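3.2 Montagem e manutenção da célula bimanual

A célula descrita nesta secção foi montada para a manipulação de peças têxteis e recebeu no projeto a designação Camum. Ela é composta por dois braços montados num mesmo carril frontal, cada um com a sua garra, e por um recinto com fundo e paredes laterais decorados. O software de controlo, denominado Oketti, foi desenvolvido separadamente e é tratado na secção 4. Aqui limitamo-nos à parte mecânica, à cablagem e aos procedimentos de manutenção, porque verificámos que estes aspetos influenciam os resultados mais do que tínhamos previsto no início do trabalho.

Os dois braços são fixados por meio de placas de montagem pretas, aparafusadas ao carril metálico ranhurado que atravessa a parte da frente da superfície de trabalho. A opção pelo carril permite deslocar cada base lateralmente sem nova furação. Em contrapartida, exige que o aperto dos parafusos seja controlado com regularidade. Na primeira montagem, realizada em novembro, a base direita deslocou-se 4 mm ao longo de uma semana de ensaios, e este desvio foi suficiente para que as duas garras deixassem de coincidir na posição de entrega. Depois disso, passou-se a marcar com um traço a posição de cada placa e a repetir a calibração sempre que o traço não coincide.

A superfície de trabalho é revestida de ladrilhos brancos com juntas escuras. A quadrícula das juntas serve de referência rápida para o operador quando recoloca as bases, mas não é usada pelo sistema de visão. Durante os ensaios, o tecido em manipulação ocupa a zona central, e as peças restantes ficam ao fundo, fora do percurso habitual das garras. A Figura 3 mostra a célula com um tecido azul-marinho entre as duas garras.

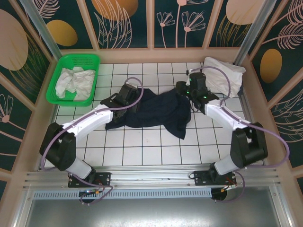 Figura 3. Célula Camum com os dois braços sobre a superfície de trabalho; observa-se o percurso dos cabos roxos ao longo dos antebraços.

A cablagem foi a parte que mais intervenções necessitou. Em cada braço, um cabo roxo forma um arco por cima da garra, acompanha o antebraço e contorna o cotovelo. Junto da base, outro troço do mesmo tipo de cabo curva-se na direção de uma abertura redonda no metal. O comprimento do arco superior deve ser escolhido com cuidado. Se é demasiado curto, o cabo entra em tensão quando o pulso roda até ao limite. Se é demasiado longo, pode prender-se no tecido que a garra levanta. Os dois defeitos ocorreram na nossa instalação, o primeiro no braço esquerdo e o segundo no braço direito. A solução adotada consiste em regular o arco com o pulso na posição extrema e só depois fixar o cabo ao antebraço.

Perto de cada abertura encontra-se um pequeno conector com fios finos. Estes fios não suportam tração e, por isso, qualquer movimento da base deve ser precedido pela desligação do conector. Das 33 interrupções registadas no período de ensaio, 12 tiveram origem nesta zona, quase todas por mau contacto. Após a substituição dos terminais pelo fornecedor Cutarow, a mesma falha não voltou a ser registada.

O plano de manutenção é organizado por número de ciclos e não por calendário, visto que a utilização da célula varia muito de uma semana para outra. A cada 3000 ciclos, o operador desliga a alimentação, verifica o aperto das duas placas, inspeciona os cabos na região do cotovelo e limpa as pontas das garras. As fibras acumuladas nas pontas alteram a força necessária para segurar um tecido fino, e este efeito é difícil de distinguir de um erro de controlo quando se analisam apenas os registos. No fim da intervenção, executa-se a rotina de verificação Yeoman, que leva cada braço a uma sequência de posições conhecidas e compara os valores lidos com os da última calibração.

Os painéis do recinto não têm função estrutural e podem ser trocados entre séries de ensaios. Quando são trocados, recomenda-se repetir a aquisição da imagem de fundo antes de retomar o trabalho, mesmo que as bases não tenham sido movidas.

Última atualização: 24 de maio de 2020
Partilhas: 12 | Comentários: 4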